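Jun 3, 2018

Back at the bench on a Sunday, mostly because the Skudthorpe shipment won't wait. The relief crew there wants up to 2,000 water test kits before the rains close the north road, and we're still fighting the lids. Of the 60 I packed and dropped in May, 13 cracked at the hinge. Always the hinge! I had blamed the cold store at Astum, but the fresh batch does it too, so I'm taking that back (sorry, Astum).

Switched to the Foltareo sleeves this morning. They go on slower but the kits don't rattle anymore, and the instruction card finally stays flat. I still don't like the card. Too many words, and the step about letting the sample stand is on the back where no one will look.
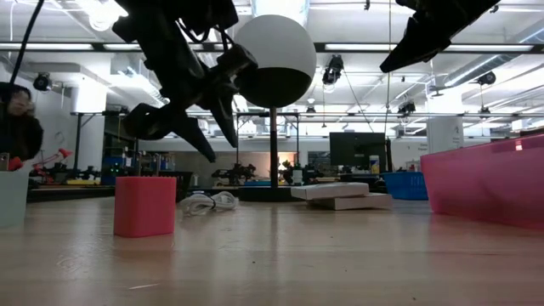 The card needs to work for someone who is tired, thirsty and has never seen one of these kits. I redid it with big drawings and hardly any text, and the color step is now just a circle split across the middle, pale over dark, a lot like the round lamp-like ball on the black pole, white on top and black underneath. You can read that from across a tent. I'll print a few tomorrow on the waterproof stock.

Mulligan want the pallet list early - fine, but they also want weights, and I only have weights for the old sleeves. Need to redo those.

To do: hinge drop test again, new card, weights, order more tape.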